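Duplicate Small Accounts in a Workplace Super Fund: Fee Drag and Matching Rules

Ximena Maldonado
Final-year project report, Applied Finance

Summary

Members who leave an employer and later return are often given a second super account. The first account stays open, keeps paying a fixed administration fee and is seldom looked at. This project measured how often this happened in the Grenivero fund, what it cost the members concerned, and whether a simple matching rule could find the duplicates without joining accounts that belong to different people. The data set was an anonymised extract of 792 member records supplied by the fund's administrator, Mavari.

1. Background

Grenivero takes contributions from employers in food processing and freight. Much of the work is seasonal, and a member may stop and start several times in a working life. Each new start is entered by the employer's payroll office. If the payroll office does not enter the old member number, the system opens a new account. No check is made against closed or inactive employment records.

The fund charges a fixed yearly fee of $100 per account, plus a fee based on the balance. Only the fixed fee matters for this report. The balance fee is the same whether the money sits in one account or two. A member with two accounts therefore pays the fixed fee twice, and the effect is largest where one balance is small. Insurance premiums may also be charged twice. They were left out because the extract held no insurance fields.
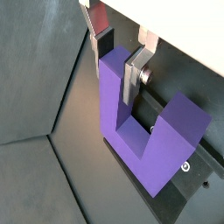
2. Data and preparation

The extract held date of birth, a scrambled form of surname, postcode, start date, date of last contribution and balance. Tax file numbers were not supplied. Postcodes were stored as text in some rows and as numbers in others, and leading zeros had been lost in the second group. These were put back by hand. Rows with no date of birth were kept for the fee totals but could not be matched.

Balances were taken at the end of June. Contributions in transit on that date were ignored.

3. Matching method

Two rules were tested. The strict rule required surname, date of birth and postcode to agree. The loose rule, which we called the Juhász rule after the worksheet it was first set out in, required surname and date of birth only, then compared the employment periods. If the two periods overlapped by more than one pay cycle, the pair was sent for manual review.

Both rules were run in Baleo, a scripting tool used in the department's computer lab.

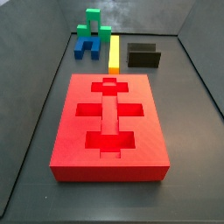
Matching fields do not all carry the same weight, and treating them as equal gave poor results in the first run. Date of birth rarely changes and is rarely entered wrongly. Postcode changes whenever a member moves, so a mismatch there says little. The fields were therefore tested in order, with the firmer ones first and a pair dropped as soon as it failed a level. The layout is stepped, much as the cavity in the red block is: a raised strip runs down the centre at a shallower depth, with deeper rectangular pockets around it. A record pair that passes the top level still has to be checked against the level beneath. Surname was placed second - a change of name on marriage was the most common cause of a missed pair.

4. Results

The loose rule flagged 86 pairs. Manual review rejected 16 of these, mostly where two people with a common surname had the same date of birth. The remaining 70 pairs were accepted as duplicates. At the current fixed fee, the extra cost to these members is $7,000 a year in total.

The strict rule found fewer pairs, and every one of them was also found by the loose rule. Most of the pairs it missed had a change of postcode between the two start dates.

In most accepted pairs the older account held the smaller balance and had received nothing since the later account was opened. A few ran the other way, where a long-serving member had come back for a single season.

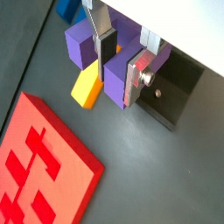 5. Limits of the study

The extract covers one fund and one balance date. Accounts held with other funds could not be seen, so the true number of members with more than one account is likely to be higher. Rows without a date of birth may hide further pairs. Manual review was done by one person, and a second reader might have settled some of the borderline cases differently.

Fee drag was worked out on the fixed fee alone. No allowance was made for lost earnings on the fees paid. A longer study should include this.

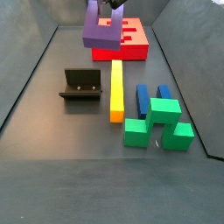 Purple U-shaped block in the gripper, with the slotted red block.

6. Recommendations

The payroll form should ask new starters whether they have worked for a Grenivero employer before. The loose rule should be run each December, ahead of the summer intake - a run after that date would count new accounts that payroll is still correcting. Flagged members should receive a one-page letter listing both accounts, both balances and the yearly fee on each, with a consent form attached. Accounts should not be joined without consent, as the older one may carry insurance cover that the member wants to keep.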